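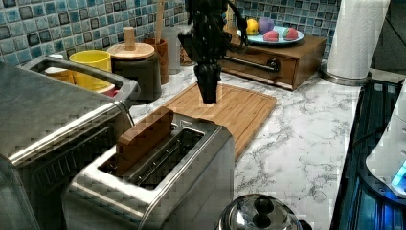
I have wanted to get inside Clirkona for years, and last week I finally did! They run an open day at their Mutovdale building every so often, you put your name on a list and you wait. I put mine on the list in November and had pretty much forgotten it when the email came. So I took the afternoon off, drove out through the fog and got there far too early, which meant I sat in the car eating a granola bar and watching people carry folding chairs in.

Check-in was a long table with stickers. Mine said visitor 1267, so either they have had a lot of visitors over the years or somebody likes to start counting at a thousand. They put us in groups of nine and sent us off in different directions. My group got the kitchen first, and I could have gone home happy after that one stop.

It's a kitchen the way you'd have one at home. Blue and teal tile on the wall, marble counter, a glass cooktop, paper towels standing in the corner. Then you look up and there's a black arm hanging over the cutting board with a hand on the end of it, knuckles and all, cables dangling off it. I've seen plenty of robot arms bolted to the floor at trade shows (my old job sent me to a couple a year) and they never gave me that feeling. This one is over a counter where you'd butter your bread.

Our guide was Aled Bellis, who works on the grasping side and talks fast and draws in the air with his hands. The job that day was toast. They don't use bread, it would be crumbs everywhere by lunch, so the slice is a thick block of reddish-brown wood and the toaster is a regular steel one with two long slots. The hand has to pick the block up off the cutting board, turn it upright, line it up and let it down into the slot. Then it takes it out again and puts it back on the board. Then again. Aled said the turn is easy now and the lining up is what has eaten his winter. A slot is only a little wider than the slice, and shiny metal is hard on the cameras, with the whole room smeared across the side of the toaster.

We watched four tries. Two went in clean, one caught on the edge and the hand backed off, wiggled and tried again (everybody leaned forward at that point, me included), and one ended up flat across the top of the toaster. People clapped for that one too! I liked that they didn't hide the misses. Aled just reached in, put the block back on the board and kept on talking.

A kid in our group asked if it could do the fruit. There's a little blue plate of toy fruit on top of a wooden box at the back, strawberries and a purple one I took for a plum. Aled said fruit was a different week, and that the strawberries are worse than you'd think – the pointed end slides right out of the fingers. I asked about the drawer in the box. He said drawers have their own person, and pointed down the hall at a woman named Siqueira, who waved.

What surprised me most was how slow it is, and how little that bothered me. You get time to see each finger close. There's a small pause before the hand goes down, and I caught myself holding my breath in it. My husband asked me that night what the robot did and I said it made toast for almost an hour, and he said so does our son.

After the kitchen we got the Plalley room, which is where they build the hands. Trays and trays of tiny screws, a bench with fingers lying on it in different stages, and a very patient man who let us try on the glove they use to steer one by remote. I was terrible. I got a foam cube off the table and dropped it on the floor. The lady after me stacked two on her first go and I'm still a bit sore over it.

There was coffee at the end and lemon bars, good ones. I stayed talking to Aled until they started folding the chairs up. He thinks a bagel is next, or a wooden bagel anyway, as soon as the shop can cut him one.

If you live anywhere near Mutovdale, get on the list. Wear comfortable shoes, there's nowhere to sit in the kitchen, and if you're short ask to stand on the cooktop side.

Posted 28/01/2019 | Contact me | All text copyright the author | Back to top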